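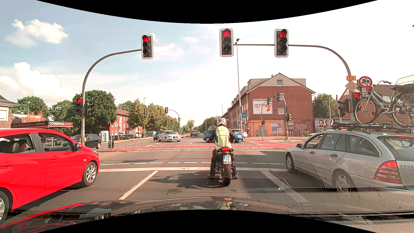 Drirley Rider Training
On-Road Lesson Safety Checklist, Motorcycle
Form 1615, completed copy with comments

Date of inspection: 2023-02-20
Lesson type: town and main road, one trainee on a motorcycle, instructor following by car
Training motorcycle: Dreketti, training unit
Odometer at start: 1160 km
Radio set: Tusov, helmet receiver and car unit
Route: Gourlay loop, outbound and return

Ratings used on this form: S = satisfactory, C = satisfactory with comment, R = to be remedied before next lesson, N = not applicable. Each rating of C or R must be supported by a comment. Items are rated on the day's findings only. Ratings from earlier lessons are not carried forward.

Section A. Rider clothing and visibility

A1. Helmet fits, strap closed, shell free of cracks: S

A2. High-visibility vest worn over the riding jacket and fastened: S

A3. School lettering on the back of the vest legible to following traffic: S
Comment: "Fahrschule" reads across the upper back. Trainees with long hair or a backpack are to be reminded that the lettering must stay uncovered. Backpacks are not permitted during lessons.

A4. Reflective stripes clean and attached along their full length: C
Comment: Stitching on one stripe is starting to lift at the left side seam. The vest may stay in use until the March equipment review, where it is to be repaired or replaced.

A5. Gloves, boots and protective jacket worn: S

A6. Visor clean, no deep scratches: C
Comment: Light scratching at the outer edge, outside the main field of view. Low sun is common on the return leg at this time of year and a scratched visor makes glare worse. Replacement visor ordered.

Section B. Motorcycle, before departure

B1. Tail light and brake light, both brake controls tested separately: S

B2. Turn signals, front and rear: S

B3. Headlight, low and high beam: S

B4. License plate secure and clean: S

B5. Mirrors adjusted by the trainee while seated: C
Comment: Right mirror was adjusted a second time before leaving the yard. The trainee should be given time for this step. The instructor is not to adjust mirrors on the trainee's behalf.

B6. Tires, tread and sidewalls, pressure checked cold: S

B7. Chain tension and lubrication: C
Comment: Within limits, but dry. Lubricated before departure. Next scheduled service is due at 2000 km and the workshop has been notified.

B8. Clutch and brake levers, free play and return: S

B9. Side stand retracts fully and engine cut-out works: S

Section C. Instructor's car

C1. Windshield clean inside and out: R
Comment: Haze on the inside of the glass. This is tolerable in overcast weather and distracting when driving toward the sun. The glass is to be cleaned before every lesson, not weekly as has been the practice.

C2. Radio tested with the engine running and the helmet closed: S

C3. Loose items secured or removed from the dashboard: C
Comment: Remove papers before departure. Lesson records belong in the door pocket or the glove box.

C4. First aid kit, warning triangle and vests for all occupants: S

Section D. Stops and signal-controlled intersections

D1. Trainee selects the correct lane in good time: S

D2. Trainee stops within the lane and holds a stable position: S
Comment: Both feet down is acceptable at this stage of training on level ground. One foot down with the rear brake applied is to be introduced in later lessons.

D3. Trainee identifies which signal applies to the chosen lane: C
Comment: At wide intersections with separate arrow signals, the trainee should name the applicable signal over the radio before it changes. This was done on request but not yet without prompting.

D4. Instructor's car stops directly behind the trainee and leaves a safe gap: S

D5. Trainee is aware of vehicles standing in the lanes on either side: C
Comment: Mirror checks were made, shoulder checks were late. Vehicles carrying loads on the roof, such as bicycles, can hide signs at the roadside. Trainees should look for a second sign or for the markings on the road surface.

Section E. Town streets

E1. Speed appropriate to the street: S

E2. Position within the lane: S
Comment: Central position kept on the straight. Drain grates lie close to the curb and can be slippery for a motorcycle, so trainees are not to drift right when an oncoming vehicle passes.

E3. Observation at driveways and building fronts: C
Comment: Broad shadows from buildings fall across the lanes and a person stepping off the sidewalk may be seen late. The trainee should lift the eyes to the far side of the shadow before entering it. 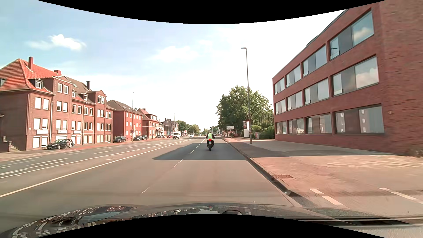
Section F. Main road, divided carriageway

F1. Acceleration to traffic speed is smooth and complete: S

F2. Following distance of the instructor's car increased with speed: S

F3. Posture, arms relaxed, grip light: C
Comment: Some stiffness in the arms was noted after the first stretch. A reminder by radio was sufficient. The guidance remains that no more than one instruction is given at a time and that none is given while the trainee is changing lanes.

F4. Road surface read ahead: C
Comment: Tree shadow with a ragged edge can conceal damp patches, leaves or repairs in the asphalt. Trainees are to keep a steady throttle through such stretches and finish any braking in the light.

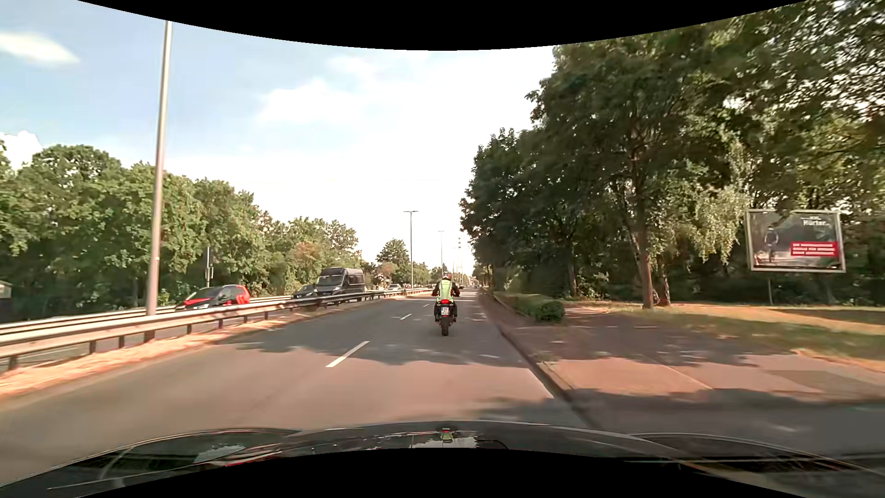

The same applies to the instructor, who should allow additional distance wherever light and shade alternate. A dark motorcycle is harder to judge in shade, and the vest and tail light are then the main points of reference.

F5. Awareness of guardrail and oncoming side: S
Comment: The trainee kept the eyes on the lane and did not look toward the rail or the traffic beyond it.

Section G. After the lesson

G1. Motorcycle parked, key returned, odometer recorded: S

G2. Debriefing held, up to 25 minutes: S

G3. Defects entered in the equipment book: S
Entries made for items A4, A6 and C1.

Overall result: lesson approved. Item C1 is to be closed before the car is next used on the road. The completed form is kept with the trainee's training record, and a copy goes to the workshop - clothing items excepted.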